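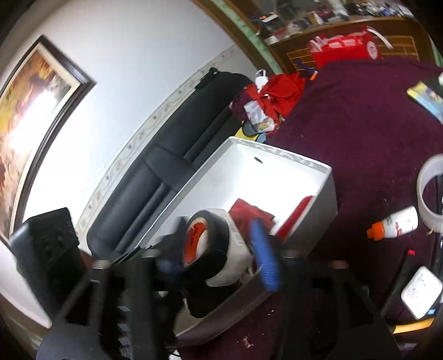
Grarach to release second album in January, five years after the first

Ollcombe four-piece Grarach say their long-delayed second album, Stusorska, will come out in January. Fans who have been paying attention may want to wait until they can hear it.

The band has announced this record twice before. The first time it was a double album. The second time it was an EP with a film attached, and neither the film nor the EP appeared. The new version has nine songs, two of which have been in the live set since the debut.

"It's finished, mixed and paid for," said singer Elvia Orozco. She would not say who is releasing it, and the press notice names no label.
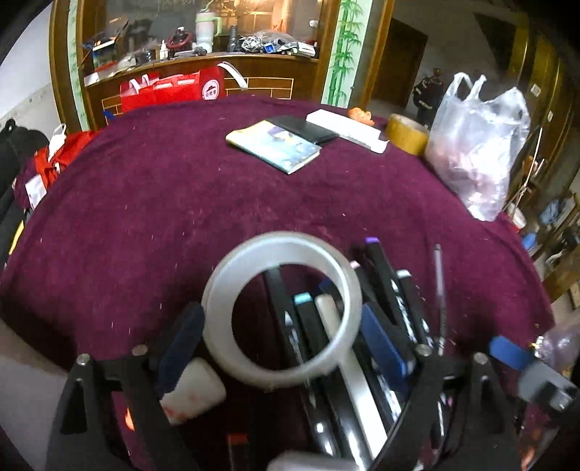
Money is the sore point. An online appeal for recording costs drew 697 backers, who were promised signed vinyl. Only 86 copies of a live single have been mailed so far, according to the band's own update page. Orozco said the rest would get "something better," but gave no date.

Producer Urs Mayrhofer calls the new material "the heaviest thing I've ever worked on." He said much the same of the debut, a fairly polite record that sold 1,416 copies.

The one track shared with reporters, "Bühler," runs nearly seven minutes and spends the first three on a keyboard intro. The chorus is good when it comes. A tour is promised for spring, though no venues have been listed.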